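The buns were already going when I got to the back door of Walluron, and I was told to sit, eat first and ask questions later. Fine by me! I'd driven 28 miles on an empty stomach to talk about small-town grocery stores, and the owner of this one had plenty to say.

She bought the place fifteen years ago from a couple who were retiring to be near their grandkids. It was a hardware store with a candy shelf back then. "I had no idea what I was doing," she told me, laughing. "I ordered cabbage like I was feeding an army. We ate cabbage until October."

The town has 2,020 people in it (she knows the number because it's painted on the sign across from her parking lot) and for a long stretch the nearest fresh produce was over in Moussa, on the far side of the pass. When the road closed, that was that. You ate what you had.

I asked if people were happy when she started stocking vegetables. She made a face.

"They were polite. They'd come in, look at the bok choy, say how nice, and buy nails."

So she started cooking. Nothing fancy, just whatever hadn't sold, on a table in the back, and anyone who wandered in got a plate. Her mother's greens with garlic, a big pot of soup on cold days, steamed buns when she had the patience for dough. Folks would ask what was in it, and she'd walk them out to the shelf and hand it to them. I love this. I've been to grocery chains with whole marketing departments that couldn't come up with it. 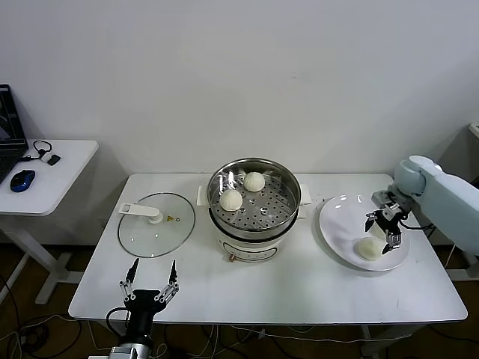 Two buns in the steamer basket, lid off.

The bun recipe took her years to settle on, and I got an earful about flour. She uses Pralleo, the low-protein kind in the paper sack, and she lets the dough rest twice. "If you rush it they come out yellow and wrinkly, like an old man's elbow," she said. I wrote that down word for word. She also starts them over cold water, an argument she's been having with her sister for most of their adult lives.

We got onto money, because I always do. The margins are thin. Milk loses her a little every week and she carries it anyway. What keeps the lights on is the freezer case and, funny enough, still the nails. A supplier from Huda comes through with dry goods and lets her split cases, and she says without that she'd have closed years back.

"I can't sell 15 jars of the same pickle," she said. "I can sell four. Let me buy four!"

Would she do it again? She got up to wipe the counter and thought about it for a good while. A kid came in for popsicles and she rang him up and asked after his dog.

"I'd buy less cabbage," she said when she came back. Then she wanted to know if I was taking the pass road home, and whether I had room in the car for some eggs.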